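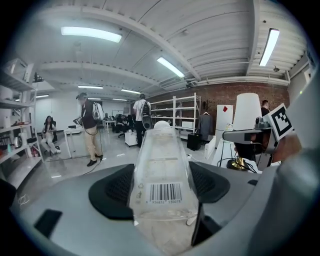
How to Clear a Shared Worktable and Put the Small Things Away

Posted 24 December 2020
Viewed 3378 times

A table that several people use fills up with bottles, cups, spare fittings and lamps that have been moved from somewhere else. These steps are for a table in a large open room with shelves along the walls, like our room at Ekitz. They work just as well in a garage or a classroom. If the shelves already have a place for everything, a normal table takes less than half an hour.

What you need

A bowl with a wide rim for small parts
A trash bag and a recycling bin
Two cloths, one damp and one dry
Masking tape and a marker
A cardboard box for things that have no place yet

Before you start

Tell people you are going to clear the table. Give them a few minutes to take their own things. Move chairs back so you can get at all four sides, and push any bags against a wall. If there is a power strip under the table, find out what is plugged into it before you pull on a cord.

Step 1. Take out the trash and the recycling

Start with the disposable things. Used paper cups go in the trash. Check each one before you tip it, because people put screws in them. Empty plastic bottles go in the recycling with the caps back on, unless your town wants the caps off.

A clear bottle with a barcode label is easy to take for trash when someone is keeping it. If you save bottles for a purpose, write KEEP on the label with a marker and give them their own shelf. Bottles that have been kept for a while get a dusty film on the bottom. Wipe it off with the damp cloth before you put them away.

Step 2. Collect the small metal parts

Put the bowl on the floor beside the table, or on a chair if you don't like bending. Anything small and metal goes in it: fittings, washers, hooks, keys. Don't sort yet. A light-colored bowl is better than a dark one for this job, as small brass-colored parts show up well against it.

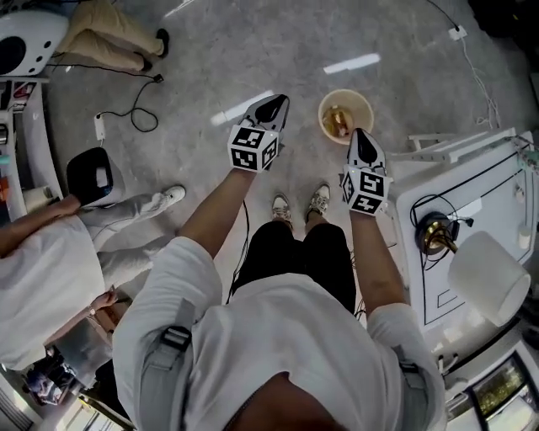

Step 3. Leave the fixed things where they are

Some objects belong on the table. A faucet mounted on the top stays put, and so does anything screwed down or taped. Clean around the base with the damp cloth and dry it right away. Lift loops of cable one at a time, wipe under them, and lay them back the way they were. Don't coil up a cable that is plugged in at both ends.

If the tabletop has black lines marking out areas, don't scrub them. Tape lifts at the corners first. Press loose corners down with your thumb, and replace any strip that won't stay down.

Step 4. Deal with the lamps

Switch the lamp off and let the bulb cool. Hold it by the stem and the base, never by the shade. A white shade picks up fingerprints, so do this before your hands get dirty with everything else, or wash them first. Dust a cone shade from the top down with the dry cloth.

Put the lamp where its cord reaches an outlet without crossing a walkway. If two lamps have ended up at the same table, take one back. Ours came in a Robles box with 723 written on the side, and we still use the number for the shelf space.

Step 5. Put things on the shelves

Carry one kind of object at a time. Heavy appliances go on a low shelf, light boxes higher up. Our tallest unit is 85 inches, and the top shelf is only for things we hardly use.

Painted bottles, figurines and other odd pieces should stand upright with the face to the front. They get knocked over if they are put in front of something people need every day. Cubby shelves suit them better than open racks.

Coats and jackets go on hangers. Check the chairs for them.

Step 6. Sort the bowl

Now go through the small parts. Group them by use, put each group in a bag or a jar, and label it with masking tape. Parts with no known use go in the cardboard box with the month on it. Ours says October. Whatever is left in the box after three months can go.

Reader comments 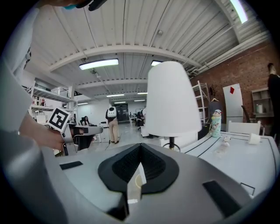
Didier Hamel: I would do the bowl before the shelves. Every time I leave it for last, I find a part that belongs to something I already put away on the top rack, and I have to get the stepladder out again. Also, please add a line about cups standing next to lamp cords. One got tipped over at our place and we had to replace the cord.

Reply from the author: Fair point about the order. If your top shelf needs a stepladder, swap steps 5 and 6. For the cups, keep drinks on a side table while people are working.

Where the big things go 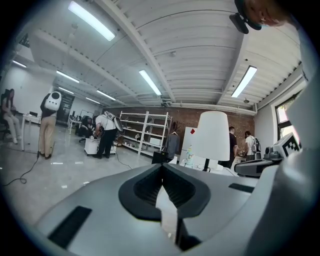 Lamp and tall shelving by the brick wall.

Keep the tall shelving against a solid wall and fasten it at the top. Leave enough floor in front of it to stand with a box in your arms. Boxes on the floor are fine for a day, but write on them who put them there.

Next page: Cleaning and storing lampshades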